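Home About us The cell Servicing Training Parts Contact

About Flelard

Flelard looks after small robot cells. We set them up, service them and repair them, mostly for workshops and packing rooms that own one or two arms and have no engineer of their own. We work from a unit on the Protness estate, where we also keep a cell of our own running.

The business started with repair work. A packing firm had an arm that stopped several times a shift, and each stop meant a call to the supplier and a wait of days. The fault was a cable tie pulled too tight at the elbow. We fixed that, then wrote down how the cable should have been run, and the firm asked us to come back and do the same for its other machine. Most of our customers since then have come to us in much the same way, with one machine that was giving trouble.

We don't build robots and we don't sell them. We are not tied to any maker. If you need a new arm we can tell you what to ask for, but you will buy it from somebody else.

Our own cell

The cell at Protness is called Ambrosio. It has one arm, a two-finger gripper, a small camera at the wrist and a work table. We use it to try out repairs before we carry them out on a customer's machine, to test replacement parts, and to train people. It is also a working cell. It picks and places light goods for a customer on the same estate, so it gets worn in the way that a real machine gets worn.

Ambrosio has been taken down and put back together more often than any machine ought to be. The log for it runs to 2,277 entries. Each entry gives the job, the part, the setting before and the setting after. When a customer rings with a fault we look in the log first, and quite often we have had the same one ourselves.

How we set up a cell

We begin with the base. The arm is bolted down and checked for level with the arm folded, then again with it at full reach over the table. If the two readings differ, the stand is not stiff enough and we say so before going any further. A bracing plate usually cures it.

Cables come next. We run them along the arm with enough slack for every joint to reach its stops, and we move each joint by hand through its full travel before power goes on. Ties are left loose until this has been done. Where a cable has to cross a joint we use a sleeve — never a bare tie — and we mark the cable with paint on both sides of the sleeve so that any creep can be seen later.

Then the gripper goes on. The fingers are fitted as a pair and changed as a pair, even if only one is damaged. We close them slowly on a feeler gauge and check that the tips meet evenly. With the fingers open we check that the opening is centred on the flange. An error here shows up in every pick the machine makes, and people will spend days adjusting the program to make up for it.

The wrist camera is the last thing to be fitted. It should see both fingertips and the space between them, with the work beyond. We fix its position with two screws and a dowel, so that it goes back in the same place after cleaning.

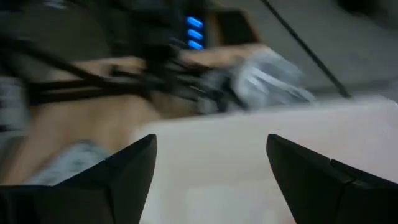
Page last changed: July 13, 2024

The wrist view is what we use for much of our checking. The two black fingers come up from the bottom corners with a wide gap between them, and they stay in sharper focus than whatever lies beyond. A good deal of the background is smeared, cables included, but the three blue lights stacked one above another can still be made out clearly. When we look through pictures from a wrist camera we look at the fingers first. They are carried by the same wrist as the camera, so they ought to sit in the same place in every picture. If one has moved between two checks, either the camera mount or the finger has shifted, and the cell is stopped until we know which.

Blur in the background is a separate matter. On a moving arm some of it is to be expected, and how much depends on the speed of the wrist and the exposure. If a job needs a clear view of the goods, we put a short pause in the program before the picture is taken. Turning up the lighting helps too, provided that it doesn't glare off pale surfaces.

Looking after it

A cell that we service gets a visit on a fixed schedule, and the customer does a short check in between. We leave a printed card by the machine for this. It asks for the following:

Wipe the fingers and look at the tips for chips.
Look along the cables for rubbing, flattening or paint marks out of line.
Press the stop button and confirm that the arm stops and stays stopped.
Take one picture from the wrist camera with the arm in its home position and save it.

The card takes 13 minutes if nothing is wrong. We ask for the saved pictures when we visit, and we compare them with the one taken at setup.

On our own visits we go further. The covers come off, the joints are checked for play, and the gripper is stripped, cleaned and greased. Connectors are unplugged, looked at and put back. We check the torque on 76 fixings on a cell of Ambrosio's size and mark each one with a pen as it is done. The person doing the marking does not do anything else at the same time.

In February we moved our service records to a program called Zorner. Before that they were in ring binders, and we have kept the binders. Customers can have a copy of everything we hold on their machine at any time, and if they leave us they take the records with them.

Repairs

Most of what we repair falls under cables, grippers and mounts. Motors and gearboxes do fail, but far less often, and when they do we send them back to the maker. We don't open sealed joints.

We hold 111 different spare parts at Protness. These are mainly finger sets, sleeves, connectors, camera brackets and stop buttons. Anything else has to be ordered, and we will tell you the delivery time before you agree to the work.

After a repair the arm is run at low speed through its whole program with nothing in the gripper, then at low speed with goods, then at full speed. We stay for the full-speed run. If the fault comes back within the period written on your job sheet, the second visit is free.

Faults that come and go take longer. A camera that drops out only when the arm is stretched to one side is almost always a cable, but finding the spot can mean moving one joint at a time for most of a morning. We charge for these by the visit and not by the hour.

Training

We run a one-day course at Protness for people who work beside a robot and want to be able to look after it. It is done on Ambrosio, in small groups, and most of the day is spent with tools in hand. You will take off a pair of fingers, refit them, check that they are centred, reset the camera and run the daily card. You don't need to have done any programming. Bring safety shoes. We have spare glasses.

Visiting us

The unit is open on weekdays by appointment. Parking is at the back, past the second gate, and the bell is on the left of the roller door — please ring it even if the door is up, as the cell may be running. If you are bringing a gripper for repair, bring its fingers and its cable as well, and a note of what it was doing when it stopped.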